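## From the Gamage Street kitchen

Well, the marmalade is finished for another winter, and what a few weeks it has been! When we put the call out in June for spare citrus we were hoping for a couple of boxes, and instead the back verandah filled up so quickly that the door to the laundry wouldn't open. Thank you to everyone out Kornden way who picked, washed and lugged. We ended up with 133 jars, mostly Seville orange, with a good run of lime and a small, rather fierce batch of grapefruit that has already divided the membership.

A few of you asked for the method, so I'll put it down while it's fresh in my mind. We slice the fruit the night before and leave it soaking with the pips tied up in muslin (an old clean hanky does nicely). Next morning it simmers until the peel squashes easily between your fingers, and only then does the sugar go in. I know the temptation to hurry that part, I've done it myself, and you get peel like bootlaces. After that it's a hard boil and a cold saucer in the freezer for testing.

The lime took two goes to set. The first attempt is now labelled as syrup and is lovely over ice cream, so do ask for a bottle if you're passing. 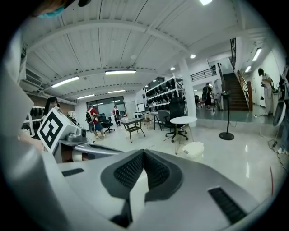

Jars are on the shelf inside the Vorden Hall door, and the money goes in the tin as usual. We're putting it towards the new stove, and with 200 dollars already set aside from the autumn cake stall we are getting closer than I ever expected. If you have empty jars at home, please bring them back with their lids, and give the labels a good soak first if you can manage it.

Next up is green tomato pickle, probably in April, once the Diltine gardens start giving up for the season. Bring an apron and your sharpest knife.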